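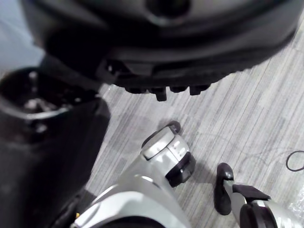

家の中の道具って、いつからこんなに暗い色ばかりになったんでしょう。去年の秋に引っ越しをして、段ボールから出したものを床にずらっと並べたとき、あれ、うちってこんなにお葬式みたいだったっけ、と思ったのが始まりです。ケトルが黒、ゴミ箱が黒、加湿器が濃いグレー、延長コードまで黒。つるっと丸くて、つや消しのチャコールグレーで、床に近いところにちょこんと黒い足みたいな出っぱりが付いている、ああいう感じのもの、みなさんの家にもひとつふたつあるんじゃないでしょうか。形はけっこうかわいいのに、色だけがやたらと遠慮している。私はあの遠慮が、最近どうも気になって仕方ないんです。

最初に言っておくと、黒やグレーが嫌いなわけではありません。冬のコートはずっと黒だし、傘も紺です。ただ、選んで黒にするのと、黒しかないから黒になるのとでは、ずいぶん違うと思うんですよね。

今年に入ってケトルを買い替えました。候補はStekowとPajuのふたつで、どちらも評判がよくて、値段も似たようなもの。で、お店に見に行ったら、Stekowは「ブラック」「グラファイト」「アッシュ」の三色展開、Pajuは「ミッドナイト」と「ストーン」。名前だけ聞くとずいぶん豊かに思えるでしょう? 並べてみると全部ほぼ同じなんです! 店内の照明の下で、私は左右の手にグラファイトとアッシュを持って、五分くらい見比べていました。店員さんに「こちらのほうが少し明るいですね」と言われて、はあ、と答えましたけど、正直いまだに自信がないです。結局グラファイトを買いました。アッシュだったかもしれません。

実家の台所はこうじゃなかったんですよ。炊飯器には花柄が付いていたし、魔法瓶はオレンジで、保温ジャーの側面にはなぜか知らない外国の風車の絵がありました。母はあれをダサいダサいと言いながら二十年近く使っていて、私も友だちが遊びに来るたびに恥ずかしくて、風車の側を壁に向けていたものです。あの頃の自分に会えるなら、そのままにしておきなさいと言いたい。いま同じものを古道具屋で探すと、それなりの値段がついているんですから。

この話を友人にすると、だいたい「でも飽きるでしょ」と返ってきます。そう、この「飽きる」という言葉がくせものなんです。派手な色は飽きる、無難な色は飽きない、とみんな当たり前のように言うんだけど、本当かなあ。私は前の部屋でSkadentの黒い棚を使っていて、たしかに飽きませんでした。飽きるほど見ていなかったからです。七年あったのに、取っ手がどんな形だったか思い出せない。一方で、学生のときに勢いで買った黄緑の丸椅子のことは、座面の傷の場所まで覚えています。たしかに途中で飽きました。飽きて押し入れに入れて、一年してまた出してきたら、ものすごく良く見えた。飽きるっていうのは、少なくともちゃんと見ていたということなんじゃないかと思うんです。

もうひとつよく言われるのが「インテリアになじむから」。これはまあ、わかります。白い壁に木の床、そこに黒い家電がすっと立っていると、たしかに写真で見るときれいです。雑誌もお店の棚もみんなそうなっているから、安心もする。でも、なじむってそんなにいつも偉いことですか? 全員がなじもうとしている部屋って、全員が壁ぎわに立っているパーティーみたいで、私はなんだか落ち着かないんですよ。誰かひとりくらい、真ん中で大きな声を出していてほしい。

実用の面でも言いたいことがあります。暗い色のものは、暗いところで見えません。当たり前なんですけど、買うときには忘れているんです。夜中に水を飲みに起きて、床に置いてある黒いものに足の小指をぶつけたことのある人、手を挙げてください。私は両手を挙げます。それから、ほこり。黒いつや消しの面に白いほこりが乗ると、もう全部見える。汚れが目立たないから黒にしました、と言う人がたまにいますが、その人の家のほこりは何色なんだろうと不思議になります。しかも、つや消しは指の跡まで残るんですよね。拭くと今度は拭いた跡が残る。うちのケトル(グラファイトかアッシュ)は、朝いちばんに窓からの光が当たると、家族全員の指紋の展示会になります。

年を取った親のことを考えると、冗談ばかりも言っていられません。父は目が弱くなってきて、黒い本体に濃いグレーで印刷されたボタンの文字がまったく読めないと言うんです。私が読んでも怪しい。先日も電話で「どれが保温なんだ」と聞かれて、電話口で「右から二番目」「右ってどっちから見てだ」とやっているうちに、お湯はとっくに沸いていました。最後はボタンの上に赤いビニールテープを貼って解決したそうです。帰省したときに見せてもらったら、これが妙に似合っていて、ちょっと悔しかった。メーカーの人が何か月もかけて整えた面に、父が三秒で貼ったテープのほうが、ずっと親切な顔をしていました。

じゃあ色つきを買えばいいじゃないか、という話なんですけど、これが意外と売っていない。通販サイトのCurierで、ゴミ箱を探したことがあるんです。検索したら303件出てきました。おお、選び放題! と思って、色の絞り込みで黒とグレーと白を外したら、残ったのが88件。ここまではまだ希望があった。ところがそのうちかなりの部分が「ベージュ」と「グレージュ」で、赤や黄色や緑を探してスクロールしていくと、だんだん子ども部屋用のコーナーに連れていかれるんです。くまの顔がついたやつとか。いや、くまは好きですよ。好きですけど、大人が普通の赤いゴミ箱をほしがるのは、そんなに変なことなんでしょうか。

売る側の都合も、想像はできます。何色も作れば在庫が増えるし、売れ残った色は安くするしかない。無難な色なら、買う人の好みをいちいち心配しなくていい。昔、雑貨屋でアルバイトをしていたときに、オレンジのマグカップだけがいつまでも棚に残っていて、店長がため息をついていたのを覚えています。だから作る人を責める気にはあまりなれません。私だって、いざレジの前に立つと黒を選んできたわけです。引っ越しのときの床一面の黒は、どこかの会社が勝手に送りつけてきたものじゃなくて、全部私が自分のお金で買ったものでした。そこがいちばん痛いところです。

なんで選んじゃうのかなあ、と考えてみると、たぶん「失敗したくない」なんですよね。家電は安くないし、一度買ったら何年も使う。もし赤を買って、次の部屋に合わなかったら。人が来たときに、へえ、赤なんだ、と言われたら。そういうまだ起きてもいないことを先回りして心配して、黒に手が伸びる。でもね、へえ、赤なんだって言われて、何か困ります? 私はうちに来た人に「へえ、黒なんだ」と言われたことが一度もありません。話のきっかけにすらならないんです。さみしいじゃないですか。

服の世界では、もう少しみんな自由にやっている気がします。全身は無理でも靴下だけ派手にするとか、マフラーだけ黄色にするとか。あれを家の道具でもやればいいんだと思うんです。冷蔵庫を真っ赤にしろとは言いません(言いたいけど、置く場所と勇気がいる)。でも、洗い桶とか、延長コードとか、スリッパ立てとか、毎日目に入って値段もそこそこのものなら、少しくらい外しても生活は壊れません。私は手はじめに計量スプーンを黄色にしました。引き出しを開けたときに、すぐ見つかる。これだけで朝が楽になりました。気分の話じゃなくて、本当に探す時間が減ったんです。いや、気分もいいんですけどね。

作っている会社のみなさんにも、ひとつだけお願いがあります。全部を虹色にしてほしいなんて言いません。三色出すなら、三色目だけでいいから冒険してください。黒、濃いグレー、薄いグレーじゃなくて、黒、グレー、トマト。トマトが難しければ、からし色でもいいです。少し高くても買います。あと、ボタンの文字は読める色にしてください。これは趣味の問題じゃなくて、うちの父の保温の問題です。

ちなみに例の赤いゴミ箱は、この前ようやく見つかりました。隣の駅の金物屋さんの、バケツや物干しざおが積んである奥のほうに、ふつうの顔をして置いてあったんです。ふたが少し重くて、閉めるとパコンと間の抜けた音がします。台所に置いたら、家族には「消火器かと思った」と言われました。来月は玄関のスリッパ立てを緑にするつもりで、いま反対されているところです。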